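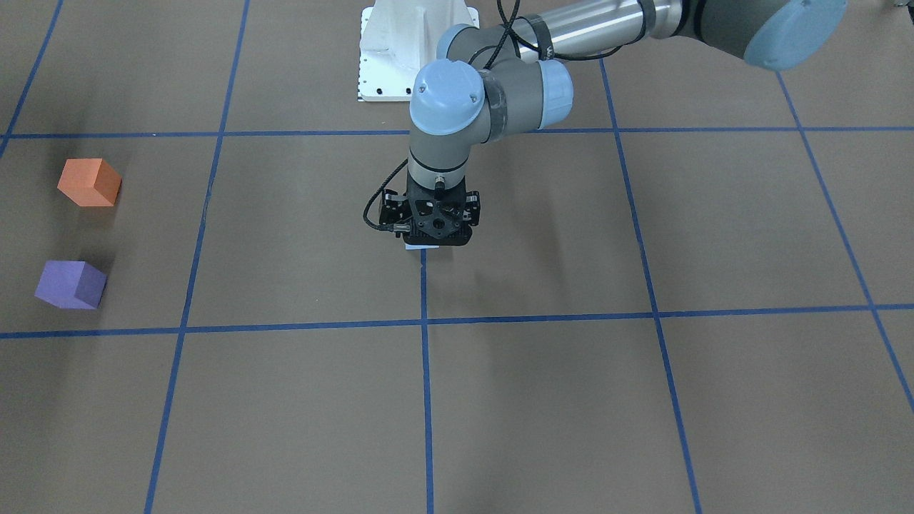
Zarmeena Tanoli
Re-papered and re-taped the work surface on Wednesday. A few people have asked how I do it so I'm putting it all in one thread. Brown paper, blue tape, big rectangles.

Paper first. I use plain brown packing paper off a wide roll. I've tried white and went back to brown. White shows every scuff and it glares under the overhead lights by mid afternoon. Brown hides most of it and the colors of whatever you put down still read fine.

The roll is the Prorken one, 100 feet. Their thinner paper is cheaper but it wrinkles when you lean on it and the wrinkles don't come out.

Before the new paper goes down the old paper has to come off, and the slow part of that is the tape. Pull it back low and flat on itself. If you pull straight up it takes the top layer of the paper with it and you get brown fuzz all over the place.

Wipe the surface underneath after. I use a barely damp cloth and then a dry one. Then I go eat lunch. If there is any moisture left the paper will ripple in that spot by the next morning.

Cut the paper long. You can always trim it. I cut mine short once and ended up with a patch strip at one end that caught on everything for a month.

New paper wants to curl back the way it was rolled. I roll it up the opposite way by hand, hold it for a bit, then lay it out and put books on the corners overnight. Curl side down. If the curl is up the corners lift no matter what you tape them with.

Smooth from the middle out with your forearm. Hands leave little dents.

Now tape. I use blue painter's tape for the lines. It shows up well on brown and it comes off again. I had masking tape before this, and it was nearly the same color as the paper. Couldn't see the lines from across the room.

The layout is large rectangles. People always go too small on this. They want a space for every single thing and then nothing quite fits and stuff ends up sitting on the lines. Go bigger than you think.

Measure from one edge only. Pick an edge, mark everything off that edge, both ends of every line. If you measure each line from the last one the error adds up and the final rectangle is a weird shape.

Pencil ticks, very light. The tape covers them.

For long strips, stick down one end, pull out the full length in the air, line up the far tick, then lower it. Don't feed it down a few inches at a time. It will drift and you won't see it until you stand up.

I do the long lines first and then the cross lines on top. At the crossings I just let the tape overlap. I used to cut it so the ends met neatly. It looked nice for a week and then all the little ends started lifting.

Press the tape down with something flat. I use an old plastic card. Go along each strip once, firmly, and go over the ends twice.

Things I keep out on it: foam cubes, mostly. They are light, they don't roll and they don't mark the paper. The orange one and the purple one are the two I use most.

Foam color note. Orange is the easiest to find on brown paper, which surprised me. I figured it would be too close. The purple looks more like lavender in some light.

The set came from Stedness. The cubes were fine out of the box apart from a smell. Left them in an open bin near the window for a few days and that took care of it.

Don't store foam cubes squashed. Mine got put in a drawer under a stack of binders over the break and two of them had a dent in one side. They came back most of the way. Not all the way.

They do pick up lint. Lint roller works, one light pass. A wet cloth also works but then you have a wet cube, and it takes longer to dry than you expect. I wouldn't put one back on the paper the same day.

Someone asked about a cutting mat in place of paper. I have one from Clandden and it's a good mat, but the printed grid is too fine for this. With that many lines on it you stop looking at any of them. I use it for cutting.

Somebody else asked about drawing the lines in marker. You can. I did it for a while. The trouble is the day you want to move a line. With tape you peel it and put it somewhere else. With marker you have two lines and everybody asks which one counts.

How often to change it: when it bothers you. This last sheet did eight weeks. The one before it did less, there was a coffee.

On the coffee. Paper soaks it up right away so there's no point in dabbing at it. Lift whatever is on the sheet, take the tape off that end, and replace the sheet. I tried covering the stain with a square of clean paper and all that did was add an edge for things to snag on.

Small tears are different. Those I patch from underneath. Lift the nearest edge, slide a bit of tape sticky side up under the tear, press down from the top. You can barely find it after.

Cost, for anybody budgeting. A roll of paper and three rolls of tape have lasted me since last June and I'm not done with the paper. Tape goes faster than paper. Buy the tape in a multipack.

Get the wider tape if you have the choice. I had a narrow roll left over from painting the hall and used it on one side to finish it up. It was fine to look at but it tore every time I tried to lift it, so taking it off took longer than putting it on.

Leave the tape roll out of the sun. I left one on the sill and the edge went gummy, and after that every strip came off the roll with a split down the side. Had to throw out more than 100 feet of tape.

If you're reordering the paper, check the width before you check anything else. Farooqui in purchasing asked me for the item number twice this spring. It's 2154 in our supply list, and I've written it on the inside of the core so it's there when the roll runs out.

Habit that helps: at the end of the day everything comes off the lines. It doesn't have to be put away, just inside a rectangle somewhere. Takes a minute. In the morning you can see what you have.

I don't label the rectangles. I did, with a strip of tape and a marker in each corner. Then the use of a rectangle would change and the label would stay. I took them all off and so far no one has asked where they went.

Same with color coding. I had a plan where each section was for one color. Orange over there, purple below it and so on. It lasted until the first busy day. Now a cube goes wherever there's room.

Walk around it when you think you're done. Lines that look straight from where you were kneeling or leaning may not be straight from the other side. Fix it then, while the tape is still fresh and lifts easily.

Also check the shadows, if you care about that sort of thing. I turned off one lamp after I had everything down because it was laying a dark patch across a corner. With brown paper a soft shadow isn't bad. A hard one looks like a stain and you will try to wipe it off.

Mistake I made this time: trimmed the paper with a knife in place. I know better. Scissors, and fold a crease first to follow. The knife went through and left a line in the surface underneath. It's small and it's covered now but I know where it is.

Other mistake, put tape on before the paper had relaxed overnight on the far side. It pulled a small bubble in between two of the strips. I peeled the one strip, smoothed the paper over toward the edge and laid the tape back down. Bubble is gone. The strip got a bit stretched so I may redo it with fresh tape this week.

Got a question about tape residue. I've never had any left on the paper when I take it up in the usual time. On the surface under the paper, yes, around the outside where I tape the edge down. Cooking oil on a paper towel, leave it a few minutes, rub, then soap. Then dry it properly like I said further up.

What to do with the old sheet: I take off all the tape and use the clean parts for wrapping. The cross-shaped bits where the tape overlapped are the worst to get off so I cut those out and toss them. The rest folds down small.

Question about whether foam slides on the paper. A little, if you knock it. Less on paper than on a bare tabletop. If you need something to stay exactly where it is, a small loop of the same tape on the bottom does it, but take it off at night or it starts to pull at the foam.

Time, start to finish, not counting the overnight: an afternoon with breaks. It would be faster with a second person on the other end of the tape. I did it alone and walked back and forth a lot.

I'll add to this if the stretched strip gives me trouble. Next job is the shelf where the rolls live, they've been standing on end and the bottoms are getting crushed.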